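Sunday, after supper

I promised myself I'd write this down while it was fresh, because by tomorrow I'll remember only that I was tired and that the soup boiled over.
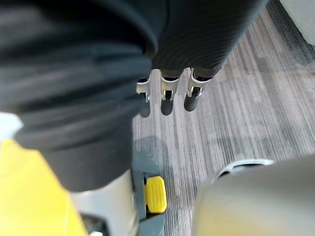 So, the library database. I've been putting off the move for most of the winter, and this weekend I finally sat down and did it, with a pot of coffee and the cat shut out of the room. The old one has the whole of the Cultura lending collection in it – the books, the sheet music, the costume patterns that people keep borrowing and returning with pins still stuck in them – and it has been living on the machine under my desk since before I knew what I was doing. I named the tables. I can tell, too. There's one called stuff2.

Konrad Marciniak had told me to write out a plan first, on paper, with each step and how to undo it. I rolled my eyes a bit at the time, and I'd like to say here, where he'll never read it, that he was right. I wrote it on the back of a concert flyer and it saved me twice before lunch.

The first time was the dates. For years I'd been storing the return date as plain text, any old way, and the new database wanted a real date and wouldn't hear of anything else. It stopped dead on the first bad row, and when I fixed that one it stopped on the next. I fixed a dozen or so by hand, like a fool, before I thought to ask it for a list of everything that didn't look like a date. A little over 1,000 rows! Some had the month first, some had the day first, and a fair number just said "soon" or "with Gusero," meaning the bookbinders across the river, who've had a box of our hymnals so long that I think we should start charging them rent.

I ended up making a new empty column next to the old one, filling it in batches, and leaving the old text where it was. I could have been cleverer about it, I suppose, but I like being able to look back and see what I started from. Konrad's note in the margin said "never fix in place," underlined, and for once I did as I was told.

The second time was the borrowers. We have the Mensah room and the Trirkska room, and each used to keep its own list, and at some point (I was there, I should have known better) somebody joined the two lists together without checking whether the numbers overlapped. They did. So member 80 was two different people, a retired dentist and a girl who plays the viola, and between them they'd run up a very odd reading history. I had to add a column for the room and make the key out of both parts, and then go through every loan and work out which person it belonged to. The loans had a room written on them nearly everywhere, thank goodness. I got the leftovers down to 3 and I'll just telephone those people. It'll be nice to talk to them anyway.

What took the longest was something so small I'm embarrassed. The accented letters came through as little boxes and question marks, all the Polish titles and half the Czech ones, and I spent well over an hour sure I'd wrecked the export. I hadn't. The export was fine, and it was the import that was reading it in the wrong character set, one setting at the very top of the window. I changed it, ran the whole thing over, and there they all were with their tails and hooks on. I did clap, a little.

I tried the restore from the backup too, into a scratch database, which I've never once done in all these years of dutifully making backups. It took three minutes. I'd imagined something much worse and had been avoiding it on that account. I opened a few records at random and compared them side by side, and then a few more, and then I made myself stop and wash the coffee pot.

The old database is still running and I'm leaving it alone for now, read only, until the people at the desk have had a proper week with the new one. They'll find things. They always find things, and usually in the first ten minutes, bless them.

Still to do: an index on the title column, since searching for anything starting with "The" is slow as molasses. Change the password off the one I used for testing. Rename stuff2, once I figure out what's in it. Call Gusero about the hymnals.

And buy milk. I used the last of it in the soup.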